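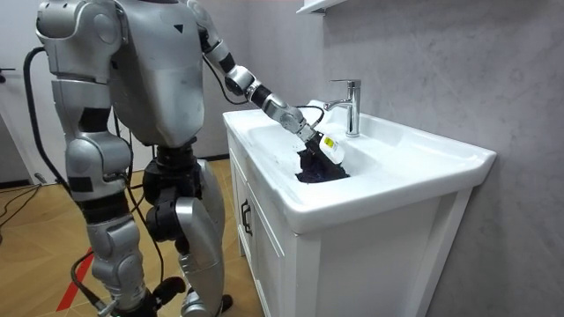
The Jero Basin Kit on the vanity, navy cloth in the gripper.

Jero Basin Kit: my long, rambling review

By the bench editor, Endale Home Robotics
First posted in May
Last updated: 2026-10-21

I've been wanting to write up the Jero Basin Kit for ages, and the first version of this page was more of a quick hello than a review. I've now used it enough to have real opinions (some of them grumpy), so I've rewritten nearly everything. If you read the old one, the short version is that I like the kit more than I did and I like the price less.

Some basics first. Jero is a bathroom sink cleaning package for humanoids, sold by Sandhu. You bring the robot. The kit brings the wiping routines, a set of microfiber cloths, a practice plan for your own sink, and a year of updates. It costs $4,000, and extra cloth packs are $39 each. You can also have it set up for you, and that's another $400 if you live close enough to the Dretville office for them to drive over. I paid for the setup. I'd pay for it again, and I'm someone who puts furniture together without opening the booklet.

What do you get for that kind of money? Mostly a lot of teaching that somebody else has already done. A sink sounds like an easy thing to wipe until you try to get a robot to do it. The bowl curves in every direction, the faucet hangs right over the place you want to reach, there's a drain stopper sticking up in the middle, and the glaze is so shiny that half of what the cameras see is a reflection of the ceiling light. My own attempts before Jero were pretty sad! I had one routine that did a lovely job on the front rim and then gave up the second it had to go downhill.

Setting it up

The setup visit took most of a day. The technician measured the vanity height, checked how far forward the robot could lean without getting nervous about its balance, and then spent a really long time on where the feet should go. I'd assumed the arms were the hard part. They aren't, or at least they weren't at my place. Stand the robot a little too far back and it reaches the near side of the bowl beautifully and never touches the back wall. Too close and the elbow has nowhere to go. We put tape on the floor, argued about the tape, moved the tape, and ended up with a standing spot that's worked ever since.

After the feet come the practice passes. You guide the arm through the sink by hand, in short sections, and the kit matches what you did to its own library of wiping moves. The manual calls this "fitting" and the manual is very proud of it. I found it kind of relaxing once I stopped trying to be perfect. You do the left wall, you do the floor of the bowl, you do the tricky bit behind the drain, and if you make a mess of one section you can redo just that one without starting over. The first version of the software made you start over. I said some things about that in May that I won't repeat.

Cables are your own problem. The kit has nothing in it for cable management, no clips or sleeves or anything, and I think at this price a small bag of clips would have been a nice touch. Keep anything that loops off the wrist well away from the faucet lever and check it before each run.

How it wipes

The arm comes in low from the side and brings the cloth down one wall of the bowl before it goes anywhere near the drain. It's a bunched grip, so the cloth is scrunched up in the fingers with the loose folds doing the work, and there's no flat pad or mop head involved. I was suspicious of that. I'd been using a folded pad on my own routines and I figured a crumpled cloth would just skate around and leave half the surface alone.
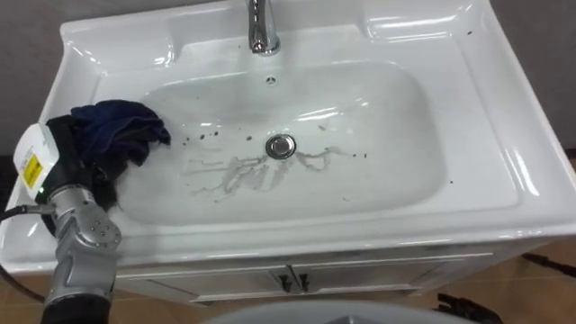
It took me a few weeks to come around, and the curve of the bowl is what convinced me. A flat pad touches a curved wall along one thin line. A scrunched cloth spreads out and fills the shape, and the gripper can be a little off in its position without the whole pass going to waste. You do lose some pressure. For toothpaste, soap film and the general gray stuff that collects in a sink, I haven't missed it.

Where it does struggle is the ring right around the drain. The routine makes a circle there, and then a second smaller one, and on a sink that's been left too long I'd still find streaks fanning out from the stopper when it was done. Sandhu's answer is the extra pass setting, which repeats the floor of the bowl in the other direction. It helps a lot! It also makes the whole thing much slower, so I only turn it on for the weekly clean and leave it off for the quick ones.

A few more things I noticed, in no real order:

The cloths are good. They hold their bunch well and they don't shed. Wash them without fabric softener (the manual says so in bold, and the manual is right, I tried it the other way and the cloth slid around on the glaze like a bar of soap).

Dark cloths are easier for the cameras to pick out against white porcelain, so the navy ones are what I'd order. There's a pale gray cloth in the range too, and I had more missed grabs with it than I'd like.

How damp the cloth is matters more than any setting in the menu. Too dry and it grabs and judders. Too soaked and it just pushes water from one side to the other. I wring mine hard, shake it out once and hand it over. The kit can't do the wringing for you yet, and I know it's on the list, but I wouldn't buy it on the strength of a list.

Specks and grit on the rim get ignored unless you turn on the rim pass. I have no idea why that's off by default. Turn it on.

Noise is fine. I can hear the joints from the hallway if the door's open, and I can't if it's shut.

The app

Okay, the app. It's better than it was. You get a picture of the bowl split into sections, and you tap the ones you want wiped, and it tells you how each one went. I like that it shows the sections it wasn't sure of in a different color, so I can go look at those and skip the rest. I don't like that it logs me out constantly, and I really don't like that the cloth reminder can't be turned off. It counts wipes, and it nags. My counter says 1,957 as I type this, and for a good chunk of those it was telling me to replace a cloth that was perfectly okay.

Support has been friendly and a bit slow. I usually got an answer the next day, and it was usually the right answer. One time I got two answers that disagreed with each other, and the second one was correct, so if the first reply doesn't work for you just write back.

The streak question

I get asked about streaks more than anything else, so they get their own section. Streaks on a glossy white bowl are partly a robot thing and mostly a water thing. Where I am the water's hard, and if I let it dry on the porcelain it leaves marks whether a person wiped it or a machine did. What made the biggest difference for me was swapping cloths halfway, one for the wash and a fresh one for the finish. The kit supports this with a pause step. It holds its position, you change the cloth over, you tap continue, and it carries on from the section it was on. It's a bit fiddly the first time and then you stop thinking about it.

I've also had better luck going from the walls down to the drain and never back up. The default route wanders up the far side again near the end, and it can drag things with it. You can edit the route in the app under the section order. Save it under a new name, though, since updates overwrite the default one and I lost mine that way. 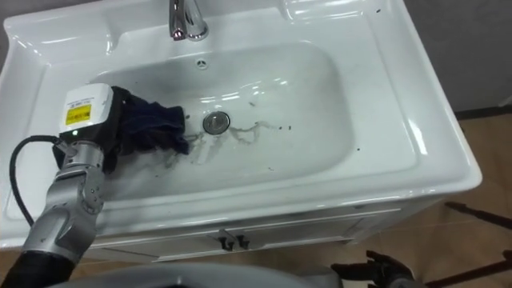 One reader commented that the downhill-only order fixed the far side of the bowl for them but left a wet patch sitting at the stopper, and that they ended up adding a short lift and press at the end, cloth straight down on the drain and straight up again. They also said the $39 cloth packs are too small for anyone doing the two-cloth method every day, and asked whether ordinary microfiber cloths would do.

I tried the lift and press and it's great, so thank you for that! It's in my saved route now. On the cloths, yes, ordinary ones work if they're close to the same size and thickness. Mine from the grocery store were a little thin and the gripper closed further than it expected, so I had to redo the grab step. Five minutes of fiddling, and then no trouble. I'd still buy one Jero pack so you have something to compare against.

Should you buy it?

If you already have a humanoid and you're tired of teaching it one sink at a time, I'd say yes, with the setup visit if you can get it. If you're hoping it'll do the whole bathroom, wait. It does the basin and the rim. It doesn't do the mirror or the cabinet fronts, and the faucet only gets a token swipe that I turned off because I didn't like how close it came to the lever. And if your sink is a very small one or a free-standing bowl on a counter, ask Sandhu before you order. They told me those shapes are supported "with some fitting," and I haven't been able to test one.

The return window is fair and they'll take the kit back opened, minus the cloths. Update coverage after the first year is extra and I don't have a price for that. I've asked twice. I'll add it to the page when I hear back.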